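Marras Shield scorebooks

README

Hello! If you've landed in this folder you either played in the Marras Shield, had a parent who did, or you're one of those people who collects cricket data the way others collect stamps. You're all welcome. I've been typing up old scorebooks from our local Saturday-arvo comp for longer than I care to admit, and this is the whole lot in one place at last.

The short version: it's every Marras Shield match I could find a scorebook for, starting with the 1993 season, in plain CSV files you can open in whatever you like. There are 1574 matches in there. Not all of them are complete (see further down, please do see further down before you email me) but every one has at least a result and two team totals.

Last updated: April 15, 2020

What's in the folder

matches.csv – one row per match. Season, round, ground, the two sides, who won the toss, what they did with it, totals, result.

batting.csv – one row per batter per innings. Runs, balls if the scorer kept them, fours, sixes, how out, who got them.

bowling.csv – one row per bowler per innings. Overs, maidens, runs, wickets, wides, no-balls.

players.csv – a player number, the name as best I can make it out, and any other spellings I've run into. The player number is the thing to join on. Don't join on names. I did that for my first three ladders and had two brothers with the same initial sharing a career, with a batting average neither of them deserved.

grounds.csv – the grounds, with old names where they've changed. Flekus Park was just "the bottom oval" in the books until somebody gave it a sign.

notes.txt – anything a scorer wrote in the margin that I thought was worth keeping. There's a dog in it. There's quite a lot about the roller.

How it got made

Most of the books came out of the clubs, who were very good about lending them once they'd found them. I typed the early seasons by hand from the page. For the later ones I used Grokus, which is a little entry form I put together that looks like a scorebook page and grizzles at you if the bowling figures don't add up to the batting total. It lives in the tools folder. It's ugly but it works, and you're free to use it for your own comp if you want. It remembers the last side you entered, so if you're doing a whole season of one club's books it gets quite quick once your fingers know where the boxes are.

The checking goes like this. Runs off the bat plus extras has to equal the total. Wickets taken by bowlers plus run outs has to equal wickets lost. Overs bowled have to be within one of the overs on the front of the page (people lose count, umpires included, I've umpired and I've lost count). If all three pass, the match gets a "clean" in the status column. If one of them fails and I can't see why, it gets "query". If the page is torn, soaked or missing altogether and all I've got is the result from the ladder, it's "result only".

When two books exist for the same match, one from each side, I've used the home book unless it's plainly wrong. Sometimes they disagree by a run or two and you can almost hear the argument going on at the boundary. I've put the away book's total in its own column so you can see both.

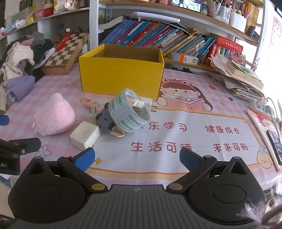 Yvonne Sedgwick wrote to me after the first release to say I'd got the home book rule backwards, and that in her years of scoring the visitors' book was nearly always the better one, the home side having roped in whoever was next man out and holding a sausage. She thought I ought to go with whichever book balanced, and leave home and away out of it.

I've had a good think about that one and I reckon she's mostly right! So there's a change in this version: if only one of the two books balances, that's the one I've used, wherever it came from. The home book rule only kicks in when both balance or neither does. It shifted a handful of totals and flipped one result, which I'm not going to name here as both captains still drink at the same club. It's in the change log if you must.

The columns people ask about

not_out is a 1 or a 0. Retired hurt counts as not out. Retired because you'd reached the cap and had to give someone else a go also counts as not out, which I know annoys the purists, but that's how the comp has always kept its averages and I'd rather match the honour boards.

balls is blank in a big chunk of the older seasons. Blank means nobody wrote it down. It doesn't mean zero. If you're working out strike rates, leave those rows out, please, or you'll get some astonishing numbers and send them to me.

how_out is cleaned up to a short list: bowled, caught, lbw, run out, stumped, hit wicket, retired, not out, did not bat, unknown. Whatever the scorer really wrote is next door in how_out_raw. I love that column. "Went for a look" is a stumping, I checked with the keeper.

grade only turns up once the comp split in two. Before that everyone played everyone, all 8 clubs, and the field is empty.

season uses the year the season started in, so a game in November and a final the following autumn have the same season number. I did this early on and I'm too far in to change it now.

side_id is a code for the club, and it stays with the club through name changes. Inideck is the one that trips people up – they turn up in the books under the name of the factory that sponsored them, then under their own name, then as a merged side with their neighbours, then on their own again. I've kept one code for Inideck all the way along and given the merged side a code of its own. If you want the full Inideck story you'll have to add the two together and decide for yourself whether the merged years count. Opinions vary. Loudly.

What you can do with it

Ladders, averages, partnerships (only where the fall of wicket was kept), head to heads, ground records, that sort of thing. One fella made a chart of toss decisions by ground and found that captains at Flekus Park bat first far more than they should, which I could've told him from having sat through it.

The career list in the extras folder has everyone who's made 1000 runs in the Shield. If you're sure you should be on it and you're not, have a look at players.csv first and see whether I've split you into two people. It happens a lot with nicknames. There was one bloke I had down as three separate left-handers.

What I wouldn't do is use it to say anything clever about cricket in general. It's one small comp, on grounds with short straight boundaries and one with a slope, and plenty of the players were filling in for a mate. I also wouldn't compare bowling across the whole span. We changed how wides were charged to the bowler partway through and the books took a couple of seasons to catch up, so the economy rates wander about for no cricketing reason.

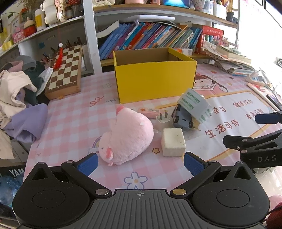

Known issues

Two whole rounds are missing from one of the mid-nineties seasons. The books went through a flood under the clubrooms and what came out was more or less papier-mâché. I have the results from the ladder and that's it.

Initials with no surname. Some scorers knew everyone and saw no need. Where there's only one possible player I've filled it in and set guessed to 1. Where there's more than one I've left them as "unknown" and put the initials in the raw column.

Catches by substitute fielders are all over the place. Some books name the sub, some just say sub, and one scorer gave them to the captain as a matter of course. Don't build a fielding award on this.

Finals are marked as rounds called SF and GF. If your software wants round to be a number, it'll sulk. Sorry.

Forfeits are in matches.csv with blank totals, and there's nothing for them in the batting or bowling files. If you count matches by counting innings you'll come up short.

Juniors. Anyone who was under 18 when they played has a player number but no name in the public files. If that was you, and you're grown up now and want your name on your golden duck, drop me a line and I'll put it in.

Fixing things

If you spot a mistake, send me the season, the round, the two sides and what you think it should say. A photo of the page is gold if you've got the book. I'd sooner have ten wrong corrections than miss a right one, so don't be shy – but I won't change a score on memory alone, even yours, even if you made the runs. Change log entries have the initials of whoever spotted it unless you ask me to leave them off.

I'm still after books! Anything with Marras Shield on the cover, any condition, any season. I'll pay the postage both ways and you'll have them back inside the month.

Using it

Free for anyone to use, copy, chart, print out and stick on the clubroom wall. If you publish something off the back of it, mention the Marras Shield scorebooks and send me a link so I can have a read. If you're selling something off the back of it, have a yarn with me first.

To do

Fall of wicket for the second grade games. Ground names for the two seasons where every match is just down as "home". Get Grokus to stop eating the last over if you hit save too quickly.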